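Palix Bench Mat, Talpur series

Gray or black. Rolled, ships in a tube. In stock at Troststead, usually out the door next morning if you order before 2.

Thick rubber mat for work tables. Repair benches, sewing rooms, school labs, the kitchen counter if that's where you fix things. Smooth top, grippy underside. Screws stay where you put them, mostly. Small springs don't, sorry, get a tray.

Sizes
Small: 11 x 17 in
Medium: 24 x 36 in
Long: 24 in wide, cut to length, 5 ft minimum

Long is cut by hand so allow a little either way. If you need it dead on, say so in the order notes and Jawad will square it up. No charge, takes an extra day. Cut lengths can't come back unless we got it wrong.

Heat: fine to 200 F. Hot mug ok. Glue gun drips peel off once they set. Soldering iron NOT ok, it will mark and it will stink. For soldering look at the Henley silicone mat, thinner and costs more but made for it.

Cutting: not a cutting mat. A knife will go into it. People keep asking. Light scoring closes up some, a full slice won't.
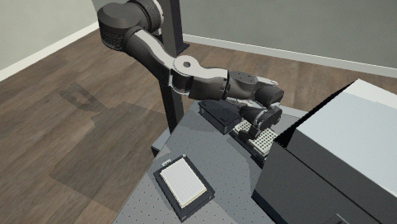 Smell: yes, new rubber smell, first few days. Unroll it in the garage or by an open window. Wipe down with dish soap and warm water, dry it, wipe again. Sohail Abbasi in our shop leaves his over a porch rail for an afternoon and says thats plenty. Keep it out of strong sun for longer than that, the black fades to a sort of brown and the gray goes chalky.

Getting it flat. Comes tightly rolled so the ends will curl. Roll it backwards, hold a minute, let go, lay it face down overnight with books on the corners. Cold room takes longer. Please don't iron it.

Cleaning: soap and water. Rubbing alcohol on a rag for ink. No acetone, no brake cleaner, no bleach. Oil is ok if you wipe it up the same day, left alone it swells the surface and you get a bump that stays.

What's different from the old one
Underside pattern is finer, slides less on painted tables. Corners are rounded now. Old stock had square corners that lifted and caught sleeves. Thickness the same so old and new butt together fine, color match is close but not perfect, gray especially.

From customers

"Had the medium on my clock bench since April. Still flat. Wish it came in green." Berwyn Prosser

"Good mat, tube arrived crushed at one end, mat was fine. Smell took 5 days to go not 2." Anum Rajput

"Bought long for a double desk. Cut was a hair short, they sent a new one and told me to keep the first." Shoaib Hashmi

Green: asked the factory, minimum order is 200 of each size, so not yet. If you want one email and we'll put you on the list.

Returns on small and medium, unused, in the tube. Keep the end caps, we need those back too. Samples are 2 in squares, both colors, free with any order, just ask for them in the notes becuase there's no button for it yet.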